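Brindar opens its first walk-in legal help desk for LGBT residents

Memanley, 12/01/2020

Brindar is thrilled to announce that its free legal help desk is now open in Memanley! Anyone who has been turned away by a landlord, treated unfairly at work or left stuck with ID papers in the wrong name can come in, sit down and talk it through with a trained adviser.

We began planning in September, after 300 people answered our survey on daily life in the city. Of those, 73 told us they had wanted legal advice at some point and had no idea where to ask. That number stayed with us, and it is wonderful to finally have an open door to offer.

The desk is at the Sirier community center, on the second floor, and it is open 5 afternoons a week. Visits are private, and there is no need to give your full name. Advisers can help with complaint letters, name change forms and housing disputes, and 2 of them can go along to appointments at city offices.

Our partner group Yu is running a phone line alongside the desk for people who live outside the city (we know the bus ride is a long one).

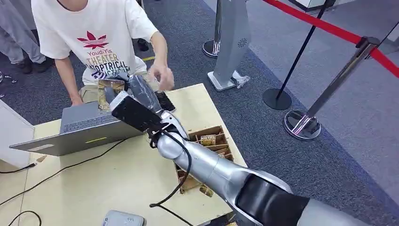
Calls to the Yu line are free as well, and callers can ask for a visit at the desk while they are on the phone.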